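About Backlund

Hello, and thanks for stopping by. If you found your way to this page, you are probably in a band, or running a venue, or trying to work out who keeps sending you emails about a metal show on a Wednesday. We are Backlund, a small touring and booking office for heavy music, and we have been putting loud people into vans for long enough that we can tell you which gas stations have decent coffee and which ones only look like they do.

We book tours for bands that play metal in most of its shapes: doom, death, folk, industrial, the slow stuff, the very fast stuff, and a couple of acts who have asked us please not to call them anything at all. Most of our rooms hold between 400 and 800 people. We like that size a lot. The person at the back can still see the drummer's face, the sound doesn't get lost up in the ceiling somewhere, and the band usually gets to meet a good part of the crowd at the merch table afterward (bring small bills, please, we are always short on change).

How we got started

Backlund began with Torunn Dalen and Helge Nygård, who played in the same band for years and were, by their own account, better at planning the tours than at playing on them. Torunn did the routing on the back of set lists. Helge drove, fixed the van, argued with the van, and kept the receipts in a cookie tin that we still have on a shelf in the office. When the band wound down, other groups kept calling to ask how they had managed to get across four borders in five days without missing a sound check, and after enough of those calls it seemed sensible to start answering the phone with a company name.

The first tour we booked for somebody else was a doom trio called Purkel. Three people, one van, a borrowed bass cabinet, and a run of shows in September that had originally been planned for the spring. We lost a little money on it and had a wonderful time. Purkel are still with us, they have a fourth member now, and they still bring that cabinet, although we are fairly sure the owner has stopped asking for it back.

Who you will be talking to

Torunn still does most of the routing, and she is very good at it. If you get an email that says a certain drive "looks short on the map," please believe her, she has done it in snow.

Helge looks after everything with wheels and everything with a plug. Backline, drivers, ferries, the trailer, the spare trailer. He is also the one to ask about power at outdoor shows, and you should ask him early.

Larysa Maksymiv came to us from the venue side, where she spent a long time as a production manager, and she handles contracts, riders and show advances. She reads every rider from top to bottom. If you have written something silly in there to check whether anyone is paying attention, she is, and you may well find it waiting for you in the dressing room.

Renji Iwasaki takes care of merch and the ticket counts, and he builds the tour books that every band member gets before leaving home. They have the addresses, the load-in times, the parking, the nearest pharmacy, and a page at the back for notes that mostly gets used for drawing goats.

Gudrun Björklund joined us to work with newer bands. She listens to all the demos that come in, and we do mean all of them, usually on long walks with her dog. She books our support slots too, so if your band is looking for a first run of shows outside your own country, she is the person to write to.
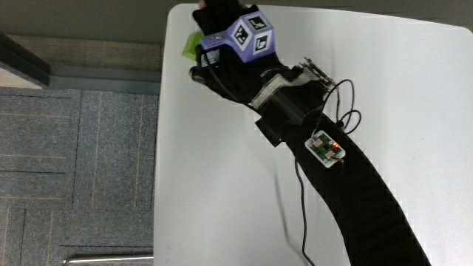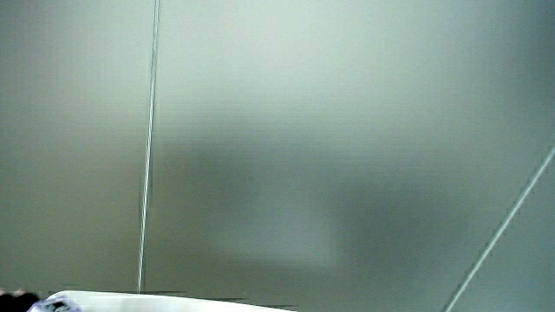 Do you take on bands that don't have an album out yet?

We do, as long as there is something recorded that we can send to a promoter and you have played enough shows to fill a 30-minute support slot comfortably. A live recording is fine, and so is an EP. Send Gudrun a link, tell her where you have played so far, and let her know when everyone in the band can get time off work. Most new bands start with us on a weekend run before we talk about anything longer.

What we do, in a bit more detail

A tour with us usually starts with a long phone call. We want to know where your listeners are, where you would love to play even if it makes no sense, who can drive, who can't sleep on a bus, and whether anybody has a new baby or an exam coming up. After that Torunn draws up a first route, we all look at it together, and then it changes. It always changes. A room gets taken, a festival moves its night, a ferry stops running for the season, and we go back to the map and have another try.

Once the dates hold still, we write to the promoters, agree on the terms, and send you one plain sheet for each show with what you are being paid and what comes out of it. We are careful about that sheet. Torunn and Helge spent a lot of years being handed an envelope at two in the morning and told it was all in there, and we would like the bands we work with to know the number before they leave the house.

While you are on the road, one of us has the phone, day and night. We have used that phone to find a left-handed guitar on a Sunday, a dentist, a replacement for a cracked windshield, and once a large amount of dry ice that the band then decided they didn't want after all.

Some of the bands we work with

Purkel, of course, with their slow songs and their long memories. Dillatier, who play industrial metal with two drummers and need a deeper stage than you might think (Helge has measured a lot of stages on their behalf). And Turnance, who started as a support act, went out for 70 shows in their first two years with us, and now take our newer bands along with them on their own headline runs, something we are very happy about.

We keep the list fairly short. It means we sometimes have to say no to music we really like, and we are sorry about that, but each band on the list gets a real answer when they call, from a person who knows where they are playing that night.

Working with promoters and venues

If you run a room and would like one of our bands, please write to Larysa with your capacity, your stage size, your curfew and a few nights that would suit you. Photos of the load-in are a great help, especially if there are stairs. We try to get the advance over to you well ahead of the show, and we are always glad to hear from the house engineer directly.

We are fond of towns that don't get many tours, too. If you have a good hall and a crowd that normally has to travel a few hours to hear anything heavy, tell us where you are, and we will see whether we can send somebody your way between two bigger cities.

Coming to see us

The office is up one flight of stairs, and the bell sticks, so give it a good push. Somebody is usually in from ten in the morning, apart from Wednesday, when we are at the storage unit with Helge counting cables and don't get back until after lunch. There is always coffee on, and if you happen to be passing through with a van, there is room for it in the yard behind the building.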